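Setting up the head camera on the Orent for kitchen runs
By Iraís Gallegos

Most of the trouble we get with the Orent on its mobile base comes from the head camera and very little of it from the arms. Go through these steps after any move between floors, or when the log shows more than 10 dropped frames in a run.

1. Park the base on flat floor and set the wheel brakes. Leave the arms folded.

2. Loosen the 4 screws on the neck bracket by half a turn. Don't take them out – the shim behind the plate will fall into the neck.

3. Seat the camera against the stop, then tighten the screws in a cross pattern.

4. Plug the cable into the port marked HEAD on the Satgate hub. The other ports share bandwidth and the picture will stutter.

5. Start the Trusteo console and open Neck, then Tilt. Enter 2,425 as the encoder zero and save. If your neck was replaced in July, use the number on the sticker inside the cover.

6. Set the exposure limit to 226 and turn auto gain off. A window will still wash out, and that is fine as long as the floor and the counter fronts stay readable.

7. Drive to the kitchenette and stop short of the doorway. Tilt the head down until the live view takes in the carpet, the wood-look strip and the lower cabinets together. The map uses the line where the two floors meet, so keep it in view.

8. Check for white furniture. The round table and the shell seats are close in color to the walls, and the depth map can lose their edges. Mark them by hand as keep-out areas.
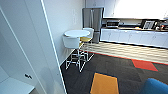 Save the view under the name of the room and restart the console. If the tilt has drifted after the restart, go back to step 3 and check the stop for dirt. A worn stop has to be replaced with the Haugen part – filing it down only makes the drift worse.

2 comments | 9 shares
Contact | © 2021 | Back to top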